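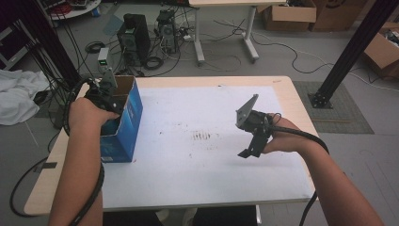 3.2 Work surface and receiving carton

Figure 2. Work surface during a packing trial. The table top is covered with white paper; the receiving carton stands open near the left side.

All packing trials were carried out at a single table with a light wooden top. Before each block of trials the top was covered with one large sheet of white paper, laid so that a narrow strip of bare wood remained visible along the edges. The paper served two purposes. It gave a uniform background against which small items could be located, and it recorded the debris and marks that built up over a block. Small brown and dark specks are visible on the sheet in Figure 2, together with a cluster of faint brown streaks near its center. Sheets were replaced at the end of a block and stored flat for the residue counts reported in Section 5.

The receiving carton was a blue cardboard box with white lettering along its side and a pale brown interior. It was stood upright near the left side of the table with the top flaps open. We did not fold the flaps back or tape them down. Pilot work with the Clekico protocol, in which flaps are taped to the outer walls, gave shorter insertion times but did not reflect ordinary packing, where a raised flap restricts the directions from which the box can be entered. In the present layout the left hand enters the carton from above while the right hand stays over the middle and right part of the sheet. This division of the work surface was used for all participants regardless of hand preference.

3.3 Items and procedure

Items were drawn from the Gudeta household set, which contains 40 small dry goods and stationery articles. In each trial the participant transferred a fixed selection to the carton and then withdrew both hands from the area above the table. No order of transfer was prescribed. Participants were told that items should lie below the level of the flap creases at the end of the trial — no other condition was placed on the final arrangement.

A total of 2,742 transfers were recorded from 29 participants. A transfer was counted from the moment an item left the paper until it was released inside the carton. Items dropped on the sheet and picked up again were counted once and marked as interrupted. Items that came to rest on a flap were treated as not inserted until they were moved into the interior. The participant was allowed 3 attempts per item, after which the item was set aside and the trial continued.

The carton was inspected after every trial for crushed corners and torn creases, and was exchanged when either was found. Wear of this kind matters more than it may seem: in the Maser packing study, softened flaps were found to drop inward during insertion, and the resulting contacts could not be separated from errors of aim. Carton exchanges were noted in the trial log and are included as a factor in the analysis.

3.4 Coding of the work surface

For analysis the sheet was divided into a left zone, adjoining the carton, and a right zone, where items were laid out. Streak marks were coded by zone and by length, and specks by zone only. Marks crossing the boundary were assigned to the zone containing the greater part of their length. Two coders worked independently on the stored sheets following the Prarkar scheme, and disagreements were settled by joint inspection under raking light.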